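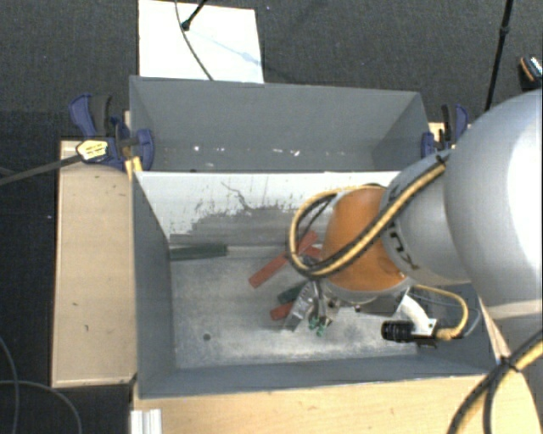
Fig. 1. Bin picking cell: arm, wrist camera, gripper and two-compartment bin.

Home | Syllabus | Handouts | Labs | Contact
Print this page | E-mail this page

Handout 8: Budgeting for a Picking Cell
Posted May 30, 2026 by the course instructor

Welcome to my favorite unit! Everybody arrives with a price for the arm in mind, and the arm is the easy part. What you get to do now is plan all the stuff that lives around it, and that is where a good buyer really shines.

Look at Fig. 1 again with a shopping list in hand. There's a gripper, a small camera on its own bracket, a yellow and black cable bundle that needs enough slack to loop at the wrist, and clamps holding the bin at both ends. Every one of those is a line on somebody's budget. The divider is badly scraped too, so put wear parts on your sheet — panels and bins get replaced long before arms do.

How to build your sheet

Start with the three columns we used for the Windell case: buy once, buy again, and time. Clamps go under buy once. Gripper fingers go under buy again. Cable routing goes under time, and please be generous there (my own first plan gave it one afternoon, and I was off by 2 weeks!).

For the practice problem, use these prices:

Ikow bracket and cable kit: $489 per cell
Plikuta spare finger and panel pack: $2592 per year, one cell

Work out the cost of both for 2 cells over one year, then over three. The kit is paid for once per cell. The pack repeats every year, and by year three it is most of the total. I love this problem because the answer changes which quote looks cheap.

Lead times

The Illés project ordered its arm in November and forgot the mounting hardware. Put the order date and the needed-by date next to each other on every line, even for cables and clamps.

For next class

Bring a one-page sheet for a cell with one arm and one bin. Include at least 8 lines that are not the arm. Pencil is fine — we'll be trading sheets and marking them up. Read the Windell case again before you come, especially the part on spares.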